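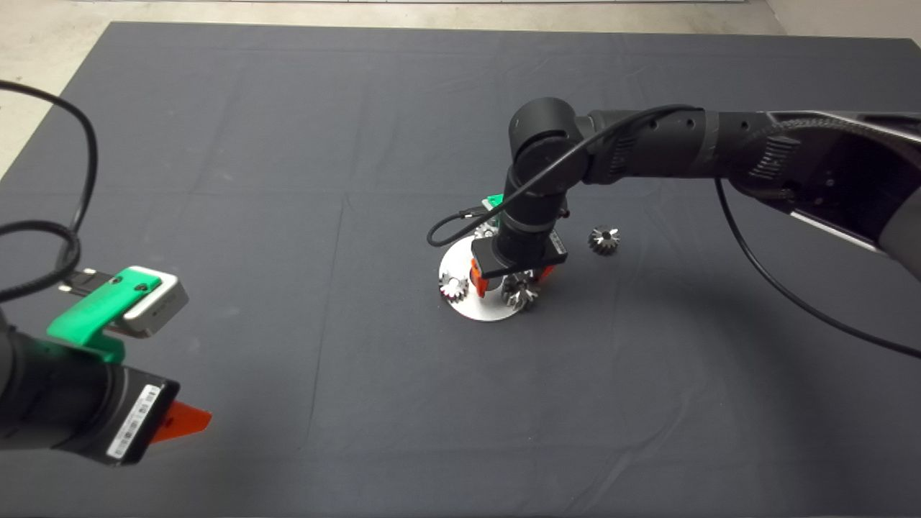 Figure 1. Dark grey cloth laid out flat, with fold lines showing.

Why do some cloths crease more than others?
Textiles project report
Hok-lam Shek
6 December 2019

Introduction

I picked creasing for my project because I iron my own school shirts and I wanted to know why one of them looks terrible ten minutes after I put it on while the other still looks fine at home time. They are both white, both the same size and both came from the same shop. The labels are different though! One is all cotton and the other is a mix of cotton and polyester. That got me reading about fibres and weaves, and I ended up with far more notes than I could fit in here.

My question was: does the way a cloth is woven make a difference to how much it creases, or is it all down to the fibre?

What I found out first

Cotton is made mostly of cellulose, which is a very long molecule. The long chains lie next to each other and are held together by lots of weak links called hydrogen bonds. When you fold the cloth and press on it, some of these links break and new ones form in the bent position, so the fibre stays bent. Water helps the links to let go, and that is why a steam iron works so well and why a shirt left screwed up in the washing basket is such a disaster.

Wool also has hydrogen bonds but it has a natural crimp, like a tiny spring, so it bounces back. Polyester hardly takes up any water and is quite springy too. Linen is the worst for creasing because its fibres are stiff.

Then there is the weave. In a plain weave each thread goes over one and under one, all the way across. The threads are locked tightly and can't slide much, so when you fold the cloth the fibres have to do all the bending. In a twill each thread goes over two or more before it goes under, and each row is moved along by one, and you get slanting lines on the surface. Jeans are twill, and so are lots of school trousers. The threads in a twill have longer gaps between crossings and can shift about a bit.
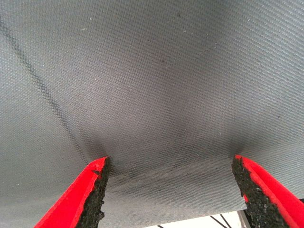

Satin goes further still, with threads floating over four or more others, and it feels lovely but it snags if you so much as look at it. I left satin out of my test, mainly because I couldn't find a cotton one for a price I could afford.

My test

I bought offcuts from the Siddiqui fabric stall at Kidham market and the man there was brilliant, he let me go through the whole remnant box and told me which ones were plain and which were twill. I chose 4 cloths: plain cotton, cotton twill, plain linen and a polyester and cotton twill.

From each cloth I cut 20 small strips, half along the length and half across it. I folded each strip in the middle, put a 700 g weight on the fold for five minutes, took it off, waited another five minutes and measured the angle the strip had opened up to with a protractor. A strip that springs back completely would read 180 degrees. A strip that stays shut would read 0. Real textile labs have a proper instrument for this and call the result the crease recovery angle.

All the strips were left in the same room for 48 hours before I started so that they had the same amount of damp in them. My teacher suggested this and I'm really glad she did, as I would never have thought of it.

Results

The linen was last by a long way. Most of its strips hardly opened at all. Plain cotton was next, and the cotton twill beat it in both directions, which was what I had hoped for! The polyester and cotton twill came top and a few of its strips opened so far that I had trouble seeing where the fold had been.

There was one surprise. In both twills the strips cut along the length did better than the ones cut across. I think this may be to do with the warp and weft threads being of different thickness, but I didn't have a way to check.

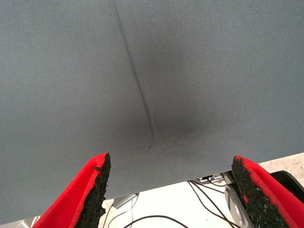 What I would change

Reading a protractor by eye is fiddly, and the strips curl, so you are never quite sure where to measure from. I would like to cut a slot in a block to hold one half still. I would also test wool, and try the same cloths again after washing them.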